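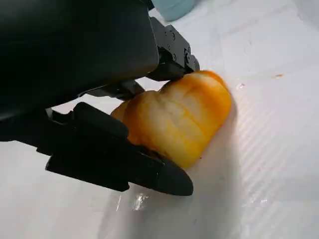
Lesia Stelmakh
Reading time: 2 min

I've had the Drastance starter kit on loan for 30 days. It goes back to the distributor this week, so I'm posting my notes in one thread. I paid for shipping, nothing else, and Drastance hasn't read this.

What you get: a two-finger gripper, a wrist camera with its mount, a license for the teaching software and a bag of bolts. You supply the arm. Sharada Nambiar and I had ours bolted on and talking to the controller by lunch on the first day.

The printed manual is thin. The PDF on the support page is better and has the wiring table. Download it before you start.

Soft produce was my main interest. Bell pepper is a fair test: slick skin, uneven lobes, and a cut piece is worse than a whole one. The default grip force is too high for it. I ended up at 30 percent and left it there.

At that setting it picked up pepper pieces well when they lay across the fingers. When they lay along the fingers it tended to push them. You can teach an approach angle for each case, but the software won't choose between them for you.

The wrist camera sits close to the fingers. You get a good look at the contact point and not much of anything past it. If you need to see where the plate is while you're holding something, budget for a second camera.

Plates and cups next. Thin rims are fine. Small, light cups tip if you come in even slightly off center. Slowing down the last bit of the approach helped more than changing the force did.
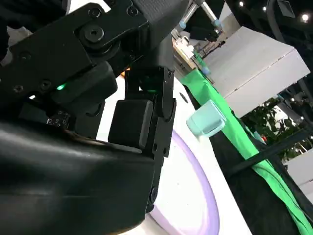 Cleaning and upkeep

Vegetable juice gets into the steps on the finger plates. A soft brush gets it out, a cloth doesn't. Kacper Szewczyk asked about washdown: no, the kit isn't rated for it.

Spare pads come in packs of 2. I changed one set during the loan and it took 9 minutes, most of that spent looking for the right hex key.

Support

I wrote to them twice. The first answer came the next morning and fixed the problem. The second took until the following week and sent me to a page I'd already read.

Who should get it

A teaching lab or a small test bench, yes. For a packing line I'd want a sealed gripper and a proper service contract. The Boateng unit I tried in February was better sealed, but the software was harder to learn.

Consolacion Dalisay asked if I'd buy one. For our bench, yes, with an extra pack of pads in the same order.

Posted 20/03/2023

We use cookies to remember your settings. Accept | Manage
Contact | © Oltdale | Back to top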